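What 50 box-packing examples are worth

I've been sceptical of hand-collected training data for long enough that people have stopped asking me to be polite about it. So in October, when a small outfit called Clivbridge put up a job asking for packing and unpacking examples done in ordinary homes, I figured I should find out what I was complaining about. Their set is called Altano. The pitch is that a machine can learn to put things in a box by watching enough people put things in a box with a pair of hand-held grippers. No robot in the room, just you and the tools.

The quota was 50 takes. You squeeze a handle, the fingers close, and the camera on the gripper records what your hand did. Everything happens on top of a bed, which the instructions treat as a perfectly good workbench. It isn't one. A mattress gives when you lean on it and a cardboard box on a mattress moves whenever you nudge it.

I'll start with what is good about it. The stuff is real stuff. A white bottle or tube, something soft and white, something black and shiny, a thing like a roll. I've sat through plenty of demos where the objects were colored blocks on a gray table, and the model that came out of it was very good at colored blocks on gray tables. Nobody's bedroom looks like that. If Altano has anything going for it, it's the refrigerator with junk on top and the curtain hanging down behind everything.

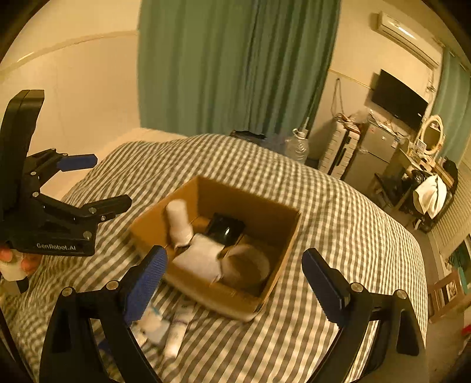
What the instructions ask for

The written task is "place the items in the box, then remove them." That's close to the whole thing. It says nothing on order or on which hand should do what. The only hard rule is that both grippers should be used in every take, and I think that rule does more harm than good. Plenty of small objects want one hand. Make a person use two and you get a lot of takes where the second gripper hovers around looking for work, and a model copying that will hover too.

I asked whether one-handed takes could be flagged and kept. The reply was that they'd be rejected. Fine, their money.

There's also the matter of failures. If you drop a thing, you're told to start over. I dropped 5 in my first session, mostly soft packets, and every one of those was more interesting than the clean takes on either side of it. I knew what had gone wrong (gripped too near the corner) and I knew how I'd fix it. All of that went in the trash. What you end up with is a big pile of examples in which packets never slip, handed to a machine whose packets are going to slip constantly.

How much variety is in there

Altano had 2,177 takes when I joined. Sounds like a lot! Then you think about how they get made. One person sets up one room and does the same box over and over, because moving the box is a chore and the pay is by the take. I did it too. I changed the angle of the box now and then, swapped an item, and told myself that was variety. I'd put my 50 takes at maybe four different situations, and I was trying.

The spread of items is better than the spread of places. Soft things are well covered, and things with a shine on them turn up a lot. I'd like to see heavier objects, and a box that starts half full of something you have to work around.
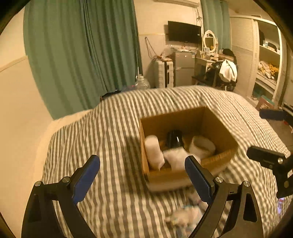 Both fingers open over the box, with more soft things still on the spread in front of it.

The comparison I keep coming back to is Braver, an older set I worked on for a few months. Braver was much smaller and a pain to contribute to. You had to write a sentence after each take saying what you were trying to do. I hated it. But when a policy trained on it did something dumb, we could go back and find out whether the person had meant to do that. With Altano there's no note at all, so a pause could be a person thinking or a person scratching an ear.

Clivbridge says a tool called Tran will label the intent afterward, from the video. I've seen two of its outputs. One said "grasp white object" over a box that had more than one white object in it.

I've signed up for a second batch anyway, mostly to see if they'll bend on the dropped items. I've asked twice. If they say yes I'll post the new instructions, and if you've done takes for Altano in a kitchen or a garage, leave a comment, I'd like to know how long the setup took you.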